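Memen Terry Hand Towel

Item group: Bath and Kitchen Linens
Sold by: Coken Home Supply
Colors: tan, slate, white

The Memen is a mid-weight terry hand towel for bathrooms, guest rooms and small salons. It has loops on both sides and a flat woven band near the end, and it comes with a white care label sewn into the edge. We have carried it since the first Coken catalog and it remains our most reordered towel.

The cloth is 600 gsm cotton. That is heavy enough to dry hands well and light enough to fold into a narrow drawer. Customers who want a thinner towel for travel should look at the Hillo, which uses the same dye colors in a waffle weave.

Tan is the warmest of the three colors and leans toward orange-brown. It hides makeup and tea stains better than white does. Order all the towels for one room together if an exact match matters to you, as shades can vary a little between dye lots.
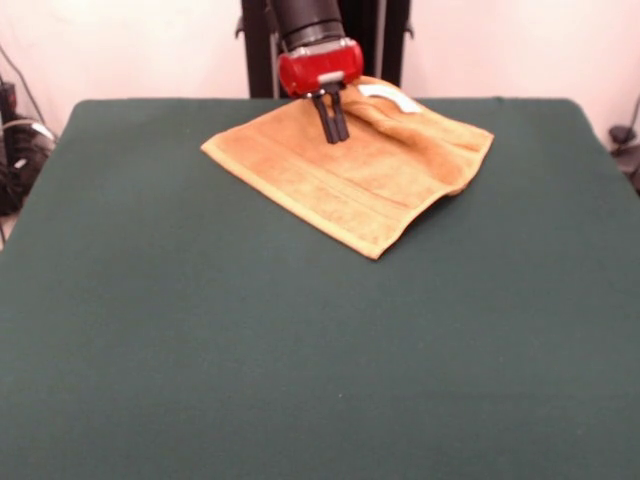

Wash the towels once before use. New terry sheds some lint in the first few washes, so keep them away from dark clothing until that stops. Machine wash warm with like colors and tumble dry on low. Skip fabric softener, which coats the loops and makes them slower to take up water. Do not iron the woven band on a high setting. If a loop gets pulled, trim it with scissors and leave the rest alone.

Folding: lay the towel flat, smooth it from the middle out to the corners, fold in thirds lengthwise and then in half. The band should end up on the outside. For a towel bar, stop after the thirds.

Pack sizes
Single towel
Pack of 5, one color
Carton of 80, one color, trade accounts only

Returns are accepted within 28 days if the towels are unwashed and the care label is still attached. Cartons must be returned complete.

For trade pricing or to ask for a color swatch, write to Ruoxi Feng in the linens department. Questions about a late or damaged order go to Bhupendra Thakur. The slate color is out of stock in cartons until August.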